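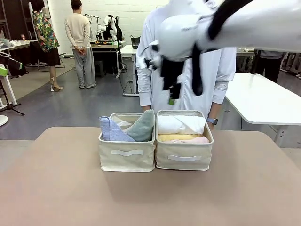 *Five towels and a white cloth, in two baskets, with a robot arm hanging over the lot.*

I fold laundry badly. I've been doing it for most of my life, and I still stuff the fitted sheets in the back of the closet and shut the door fast. So when people ask me whether machines can do chores yet, I'm not a neutral party – I want the answer to be yes so much that I probably shouldn't be trusted with the question!

My answer is still "kind of, and not at my house." I've read the pitches. Gromska wants to sell you an arm for the laundry room, Skornstead wants to put one in every hotel basement, and both of their videos run 22 seconds and stop right when the pile gets interesting. I'd like to see minute 13, please. I'd like to see what happens when a sock turns up inside a pillowcase.

The thing is, towels are hard. A box stays box-shaped when you grab it. A towel slumps, and the part you didn't grab goes wherever it likes (usually the floor, in my case). Your hands deal with all that while you're thinking about dinner. A gripper with two fingers has to work it out from a squeeze and a camera view, and then do it again for the next towel, which is bunched up some other way.

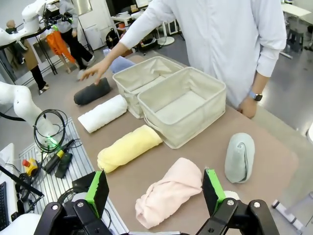

**Opinion | Home & Work**

Look at that pink one between the fingers. Any kid could pick it up, and I'd guess it's the most annoying towel on the table for a machine, being such a shapeless little heap next to all those rolled ones. I'd start with the white roll and leave the pink for last.

On the shop floor I'm more hopeful. The Nogueira warehouse near me runs the same bins past the same spot all day, and a machine that's slow but steady can earn its keep there. My kitchen has 3 kinds of dish towel and a dog named Pillow who sleeps on them. Different job!

I'd still pay for a machine that only did towels, even if it took 2 hours a load and left me the sheets. Just let it run while I'm out.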